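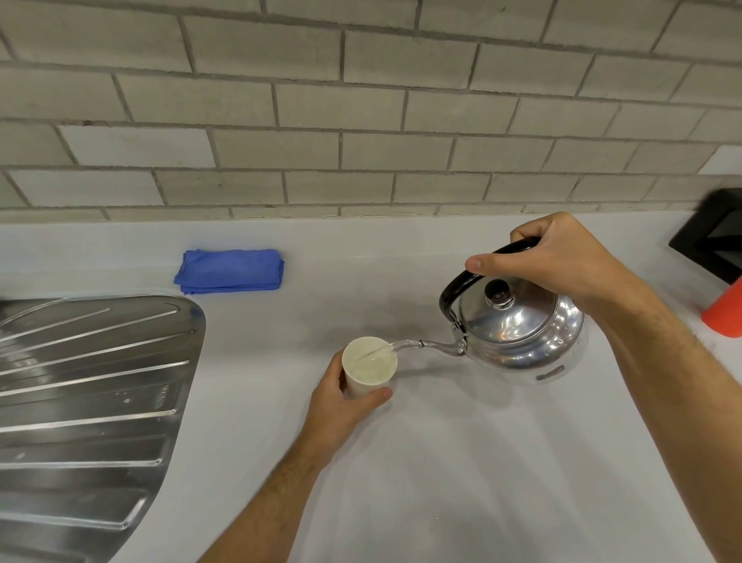
「注ぐ」課題の作業例。右手でやかんを傾け、左手で紙コップを支える

Valter 家事動作教示キット
両手作業の手本データを、現場のキッチンや流し台で集めるための一式

製品概要
Valter(ヴァルター)は、双腕ロボットの模倣学習に使う手本データを、人の手で収録するためのキットです。頭部装着カメラ、記録ユニット、課題カード、編集ソフトウェア Skoso(スコソ)をひとつのケースに収めています。遠隔操作装置を用意しなくても、作業者がふだんの姿勢で両手を動かせば収録できます。

対象は、卓上と流し台まわりの軽作業です。注ぐ、拭く、絞る、たたむ、重ねる、といった動作を想定しています。重量物の運搬、刃物を使う調理、火を使う作業は課題カードに含まれません。

セット内容
・頭部カメラ本体(61 g、ヘッドバンド付属)
・記録ユニット(腰ベルト取り付け式)
・接続ケーブル、充電器
・課題カード 40枚(日本語・英語併記)
・位置合わせシート
・Skoso ライセンス(作業者数の制限なし)
・収納ケース

やかん、コップ、布などの作業対象物は付属しません。使用する現場にあるものをそのままお使いください。形や材質の違いは収録時に課題情報として登録できます。

課題カードについて
カードの表には課題名と開始時の配置、裏には終了条件と注意点を印刷しています。手の動かし方は細かく指定していません。同じ「注ぐ」でも、容器を持ち上げて受ける人と台に置いたまま受ける人がいるため、作業者のやり方を残す方針です。持ち方をそろえたい場合は、Skoso の「指示文」欄に追記するとカードの代わりに画面表示できます。

「注ぐ」の課題では、注ぎ口の先端とコップの縁が同時に画面に入る姿勢を推奨します。首を引きすぎると手首が視野の下端に寄り、後の手先推定で欠落が出やすくなります。光沢のある金属製の容器は反射の影響を受けるので、収録前に露出を固定してください。透明な液体の水面は自動では検出しません。終了時点は編集画面で手動で指定します。 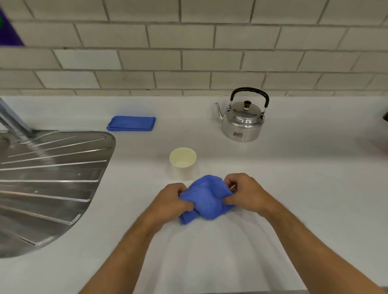 「布を絞る」課題の作業例。両手で布を持ち、ひねる

布を扱う課題
布や衣類のように形が定まらない対象は、開始時の状態がデータの質に影響します。課題カードには「たたんだ状態から」「丸まった状態から」の二種類があり、混ぜて収録する場合も別の課題番号として保存されます。

布を絞る動作では、左右の指が布に隠れる時間が長くなります。Skoso の手先推定は、隠れている区間に低信頼フラグを付けます。補間値は出力しますが、初期設定では学習用の書き出しから除外されます。含めるかどうかは、書き出し画面の「遮蔽区間」で切り替えてください。
周囲に同じ色の布が置かれていると、対象物の追跡が入れ替わることがあります。片付けて収録するか、最初のコマで対象を手動指定する方法で対応できます。後者は背景に物が多いデータを意図して集めるときに向いています。

収録の流れ
1. 頭部カメラを装着し、位置合わせシートを作業面に置いて基準を取る
2. シートを外し、カードのとおりに対象物を配置する
3. 記録ユニットのボタンを押して開始、もう一度押して終了
4. 失敗した回は長押しで印を付ける(データは消去されません)
5. 作業終了後、Skoso に取り込んで区間と課題名を確認する

位置合わせは作業場所を変えるたびに必要です。同じ場所で作業者が交代する場合も、ヘッドバンドの締め方で角度が変わるため、やり直してください。

主な仕様
装着部質量:61 g(ヘッドバンドを除く)
連続記録時間:52分(満充電時、室温)
保存件数の目安:約2000件(短い課題の場合)
記録内容:映像、加速度、角速度、開始・終了操作の時刻
音声:初期設定では記録しない
防滴:カメラ本体のみ対応。記録ユニットは非対応
書き出し形式:映像ファイルおよび時系列テーブル

記録ユニットは防滴仕様ではありません。流し台で使うときは腰の後ろ側に取り付けてください。濡れた手でケーブルの抜き差しをしないでください。

ロボット側への適用
収録データに含まれるのは人の手の軌跡で、関節角の指令値ではありません。お使いのアームとハンドに合わせた変換が別途必要です。平行グリッパー向けには、親指と人差し指の間隔を開閉量に置き換える変換テンプレートを Skoso に同梱しています。多指ハンド向けのテンプレートは提供していません。

変換作業を自社で行わない場合は、有償サービス Pastor(パストル)をご利用ください。機体情報と課題一覧をお送りいただき、変換後の軌跡と到達不能区間の一覧をお返しします。実機での動作確認は含まれません。

開発担当より
「初期の試作機は重く、下を向く作業が続くと首に負担がありました。電池を腰側に移してからは、収録の途中で外す人が減っています。視野の広さにはまだ改善の余地があり、背の高い方が低い作業台で使うと手元が画面の下に寄ります。その場合は付属の角度調整板を一段下げてください」
(Prirkent 製品開発 Fulgencio Echevarría)

よくあるお問い合わせ

眼鏡をかけたまま使えますか
使えます。ヘッドバンドを眼鏡のつるより上に通してください。

左利きの作業者が混ざっても問題ありませんか
問題ありません。作業者情報に利き手の欄があり、書き出し時に分けることができます。左右反転による水増しは、文字の写る現場ではお勧めしません。

人の顔や書類が写り込んだ場合は
Skoso に範囲指定のぼかし機能があります。自動検出は補助機能ですので、外部に渡す前に必ず目視で確認してください。

カードを自作できますか
できます。Skoso の課題編集から印刷用の版面を出力できます。既存の課題番号と重複する番号は登録できません。

貸出機はありますか
評価用の貸出機を用意しています。貸出期間中に収録したデータは返却後もお使いいただけます。返却前に記録ユニット内のデータを消去してください。

ご注文・納期
価格は構成により異なるため、見積りでご案内します。現在のご注文分は5月の出荷を予定しています。見積りのご依頼は、台数、作業場所、対象とする課題、Pastor の利用希望の有無を添えて、Prirkent 製品窓口の問い合わせフォームからお送りください。金曜日の午後に受け付けたご依頼は、翌営業日以降の回答となります。

関連ページ
Skoso 動作環境と更新履歴
Pastor 申込書
交換用ヘッドバンド・ケーブル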